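Hiner Revival House: Opening Inspection, With Comments
Checked the afternoon before the western double bill. Status first, then what I found. 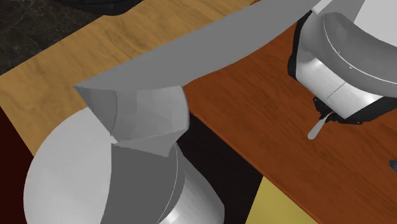
1. Exits and aisles

Rear exit, left: PASS. Opens with one push, closes by itself, makes the noise of a saloon door in a movie that can't afford a saloon.

Rear exit, right: PASS WITH COMMENT. Someone had parked a cardboard gunslinger in front of it. He is life-size and has been moved to the lobby, where he can block the restrooms instead. Please don't move him back.

Aisle lights: FIX BEFORE DOORS. Two out on the left side, both near the step. Spare bulbs are in the drawer marked "tickets." The tickets are in the drawer marked "misc."

Exit signs visible from every row: PASS. They are also visible during every night scene ever shot, and I get letters. The signs stay lit.

2. Seating

Row bolts: PASS except row G, seat 6, which rocks. Taped off. Last month a customer peeled off the tape, sat down, and told us afterward it was the best part of the picture. It was a slow picture.

Armrests: PASS. Sticky is not a safety category. I asked.

Balcony rail: PASS. Height is good, no wobble. Coats still may not be hung on it, including during the long one with the train.

Posted capacity: 100. Sign is up and readable. For the silent comedies we could post any number we liked and never test it.

3. Projection booth

Fire extinguisher: PASS. Tag is current, pin is in, gauge is in the green. It's holding the door open again. It has a hook. Use the hook.

Film storage: PASS. Everything on the shelf is safety stock, and the cans are labeled. The Geslow print of the second feature came in with its reels numbered in two different systems. Go by the leader and not the can, or the hero gets shot before he gets to town. (A few people last season preferred it.)

Lamp hours on the Taltus: COMMENT. Meter reads almost 4000. I've asked for a replacement lamp to be on hand for the weekend. The picture should be dark because the director wanted it dark.

Booth ventilation: PASS. Fan runs. Fan can be heard in row C during any scene with meaningful silence, so this is going to be a rough double bill for row C.

Cables: FIX BEFORE DOORS. Extension cord runs across the booth floor at ankle height for no purpose I could find. I unplugged it and everything kept working. Coil it up and put it away.

4. Lobby and concessions

Popcorn machine: PASS. Thermostat cuts off where it should. The glass door needs both hands. Don't use your knee.

Wet floor sign: FAIL. We have one, and the hinge has gone, so it lies flat on the floor and becomes the hazard. Buy a new one.

Wiring behind the candy case: PASS. Redone in April and still neat.

First aid kit: PASS WITH COMMENT. Short on small bandages, very well supplied with eye wash. Restock the bandages before Saturday.

5. Stage and screen

Curtain track: PASS. Sticks halfway. Wait, and it goes. Pulling harder brings down dust from several eras of cinema.

Screen frame: PASS. All lacing tight.

Speaker mounts: PASS on the left and center. Right side needs one more turn on the lower bolt, and the bolt is the odd size. The wrench we borrowed from Chiang Hardware fits it. We should also give that wrench back.

6. To do before doors

Aisle bulbs, left side.
Booth cord.
Speaker bolt, then wrench.
Floor sign.
Bandages.

Row G can wait for the bolt kit as long as the tape stays on. Anyone who finds the tape missing should check under the seat, where it was last time.

Inspection done Apr 16, 2021. Copy in the booth, copy in the office, drawer marked "keys."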